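Opinion | Veterans & Military History

Keep the Service Records Free to Read

By the Editor-at-Large, Rellport Ledger
Posted in July
32 comments | 3 shares

The county archive in Rellport holds 3396 personnel folders from the two world wars and Korea. They belonged to men and women who enlisted or were drafted here, and for most of the last century anyone could walk in, fill out a slip and read one. Under a plan now in front of the county board, the folders would be scanned by an outside firm, Tridwood, and the paper would go to a storage building in Plumitz. After that, reading a folder would mean paying for it on a website.

I think the scanning is a good idea and the rest of the plan is a bad one.

The case for scanning is easy to make. The folders are on cheap wartime paper that gets more brittle each year. Some were damp at one point and the ink has spread. The staples have rusted through. A good scan would save what is left, and it would let a granddaughter in another state look up a discharge without driving across the country. I have used the paper folders for years and I know I have done them no good by handling them.

What the plan does with the scans is another matter. Tridwood would do the work at no charge to the county and in return would hold the only online copy for 30 years. The county could keep a set of files as a backup but could not put them on a public screen, even in its own reading room. A family that wanted to see one folder would have to buy a subscription or pay for a single view. The draft agreement does not say what either would cost, and it lets the company change the price whenever it wants.

The people in those folders did not sign up with a company. They were called up by their government or volunteered for it, and the government made the records. Many of the folders hold the only plain account a family will ever get of where somebody went and what happened there. The next of kin were often told very little. A telegram came, then a form letter, and sometimes a second form letter that did not agree with the first. The fuller story sat in a file drawer, and it was often the children or grandchildren who finally asked for it.

I have seen what a folder can do. Years ago I was looking for something else and read the file of a private from the south end of the county whose family had always believed he died in a training accident. His name is not important here, and his relatives have asked for quiet. The folder showed he had been overseas for months and had died in a field hospital. There were two letters in it from a chaplain, and neither seems to have reached the house they were meant for. His sister was still living when this came to light. She came in with her daughter, sat at the long table by the window and read both letters twice. It cost her a parking meter.

Supporters of the plan say the county has no money to do this itself. That is a fair point and I don't want to wave it away. Scanning is slow work, and the archive has had the same small budget for a long time. But the choice is wider than the board has been told. The neighboring archive at Yammine did its own wartime records in stages, a few shelves a year, on a rented scanner. It took a long while. The files are now on the county's own site, free, and people do use them. Nobody at our board meeting brought up Yammine until a member of the public did.

There is also the question of what happens to the paper. The Plumitz building is dry and secure, and I have no complaint about it as a place to keep boxes. It has no reading room, though, and the plan sets no procedure for asking to see an original. Scans miss things. Pencil notes on the backs of forms get skipped. A page stuck to another page gets scanned as one page. Anyone who has worked with microfilm knows how often the line you need is the line that did not come out, and in those days you could at least go and ask for the real thing.
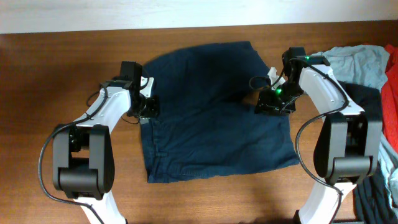

Dark navy garment on a wooden tabletop.

The same goes for the objects. Around a tenth of the folders came in with something besides paper, such as a patch, a snapshot or a pay book. The agreement covers "documents" and says nothing else. If the folders move, these items should be listed one by one before they leave the building, and the list should be public. I would rather see that done by someone on the county payroll than by whoever is loading the truck.

If the board wants a deal with Tridwood anyway, it should ask for better terms. The exclusive period could be cut to three years. The reading room could have free access from the first day, and so could every library in the county. Families could get their own relative's folder without charge. These are modest requests, and a company that expects to make money from the records of dead soldiers can afford to grant them.

The draft is on file at the county clerk's office and can be read at the counter until 4:30 p.m. The comment period stays open through the end of July. Written comments go to the same office, and a short one counts as much as a long one.

Filed under: Archives, County Board, Opinion
32 comments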